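Trustell and Tamura colo merging - what happens to existing contracts?

Forum: Hosting and Data Centers > Colocation
Page 1 of 1

rackrat_dale
Original poster
Posted Tuesday, 8:12 am

Morning all. So I got the email at the weekend like I guess everybody else with gear at Trustell did. They're folding their colo side in with Tamura's and the whole lot gets a new name, Dorinano. The letter is two pages of "exciting next chapter" and one line saying "your current agreement remains in force." That's it. No mention of pricing, no mention of which portal we'll be using, nothing on remote hands.

I've got 6 racks in the Futonmont building and my term is up in January, so I'm trying to work out if I should renew now under the old paper or wait and see what the new outfit puts on the table. My account manager is being very friendly and very vague.

Anyone been through one of these before? What did you do?

patchpanel_pete
Posted Tuesday, 8:40 am

Renew now. I went through one of these mergers at my last job and the first thing the new company did was "harmonize" the rate card. Guess which direction it harmonized in. We'd been paying for power by the metered draw and they moved everybody to a flat commit per rack, whether you used it or not. The people who had signed a fresh term before the close kept the old deal for the full length. The rest of us got 30 days' notice.

Get it in writing, get the power terms in writing, and get the cross connect fees in writing. Those are the ones that creep.

coldaisle_kim
Posted Tuesday, 9:05 am

I'd go the other way, sorry Pete. If you sign now you're locked in with a company that's about to have two of everything - two ticket systems, two NOCs, two sets of door badges. Service always dips for a while after a merger and you want to be able to walk. I'd ask for a month-to-month extension past January and see how they behave. They're not going to throw you out, they need the occupancy to look good on day one.

Also Futonmont is the older building, right? I'd be asking hard whether they plan to keep it. When two firms in the same town join up they don't usually want both sites forever.

rackrat_dale
Original poster
Posted Tuesday, 9:31 am

Yeah, that's the part that keeps me up. Tamura's place is newer and it's only 55 minutes up the road. If I were the bean counter I know which one I'd be closing. Moving 6 racks is no small thing for us, we're three people and one of them is part time.

I did ask the account manager straight out if Futonmont stays open and got "there are no current plans to change our footprint." No current plans! I've heard that one.

mgriddle
Posted Tuesday, 10:17 am

I'm on the Tamura side of this and our email was different. Ours said the portals will stay separate to start with and that we'd hear more about "service alignment" later. So they've clearly told the two customer bases different things, or they haven't decided yet and it's two marketing teams writing two letters. My money is on the second one.

For what it's worth Tamura has been decent to us. Remote hands is quick, they pick up the phone at 2 am, and the billing is right most months. My worry is that we get the Trustell billing. I've read the threads on here.

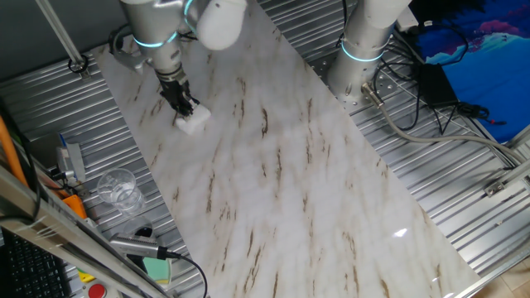 Gripper, white block and the marble-look board

patchpanel_pete
Posted Tuesday, 10:44 am

The Trustell billing is worse than you've read. I had a credit for a dead feed that took four invoices to show up, and when it did it was on somebody else's account.

Kim, on the month-to-month idea, did you ever get one out of them without a premium? Every time I've asked it's been list price plus a bit for the privilege. On 6 racks that adds up fast. I still say sign. A contract you can wave at somebody beats hoping they behave.

coldaisle_kim
Posted Tuesday, 11:20 am

I did, but I'll admit it was a smaller footprint and I asked at the end of a quarter, so they were feeling generous. And sure, a contract is nice to wave, but read the assignment clause first. Plenty of them say the provider can move you to "a comparable facility" on 60 days' notice. If Dale signs a fresh term with that wording in it he could be paying to be moved up the road.

Dale, have you got that clause in yours?

rackrat_dale
Original poster
Posted Tuesday, 12:02 pm

Just dug it out. Section nine, "Provider may relocate Customer Equipment to a comparable facility upon sixty days written notice." Doesn't say who pays for the truck. Doesn't say anything about downtime either. Well, now I feel sick. Thank you, I think?

mgriddle
Posted Tuesday, 12:26 pm

Ours has the same sort of thing but it says "at Provider's expense" and there's a right to terminate if we don't like the new room. So it can be negotiated, or at least somebody at Tamura thought it was fair to put in. Ask for the Tamura wording! They're about to be one company, they can hardly say they've never seen it.

I'll type up our version tonight with the names taken out and stick it on here. 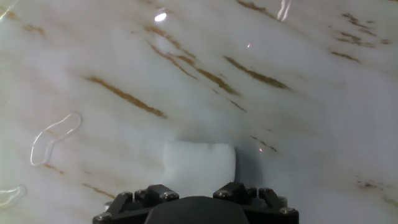 Re: Trustell and Tamura colo merging - the relocation clause

natsumi_h
Posted Tuesday, 1:48 pm

Hi, Natsumi Higuchi here, I buy colo for a group of clinics so I read these things for a living (somebody has to). Changed the subject line a little so people searching for the clause can find it.

A couple of things to add. First, a merger on its own usually doesn't let you out of the contract. I see people assume it does and then get a nasty bill. You need a change of control clause that says so, and most small customers don't have one. Second, you and Pete and Kim are all treating it as sign or don't sign, and there's a third way. Offer them the renewal they want, before the close, on the condition that they strike or rewrite section nine. Sales teams want signatures on the books before a deal closes. That's when you have some pull, and it goes away the day after.

I'd ask for them to pay all the moving costs, a right to leave with no penalty, a full 60 days where both rooms are live, and the same power terms in the new place. You won't get all of it. I got three of those last time and was happy with it.

mgriddle
Posted Tuesday, 2:15 pm

That's really useful, thanks. Both rooms live is a good one, I'd never have thought to ask and ours doesn't have it either. Might try my luck while they're in a signing mood.
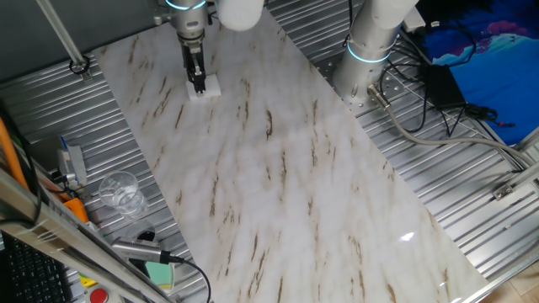 I'd also get the carrier list for whichever building they'd send you to. We have five carriers in the meet-me room at Tamura and two of them aren't in Futonmont at all, and I'd bet it's the same going the other way. If Dale's upstream is only in Futonmont then "comparable" isn't very comparable, is it?

patchpanel_pete
Posted Tuesday, 2:39 pm

OK, I'll give Natsumi that one. Sign with section nine fixed. If they won't fix it, then I'm closer to Kim than I was this morning, but I still wouldn't go month-to-month without seeing the price.

coldaisle_kim
Posted Tuesday, 2:51 pm

Saving this page before Pete edits that.

I still don't love a long term here. Ask for one year, not three. And check what the renewal does at the end of the year, because the Trustell paper I've seen rolls over by itself if you forget to write to them.

rackrat_dale
Original poster
Posted Tuesday, 4:33 pm

Called the account manager back. Told him one year, section nine rewritten, Tamura wording plus both rooms live. Long pause, then he said he'd "take it to legal," but he also asked if I could sign this month, so I think Natsumi has them pegged. My upstream is in both buildings, thank goodness, just checked with them too.

mgriddle, if you can still post that wording tonight I'll send it over to him first thing.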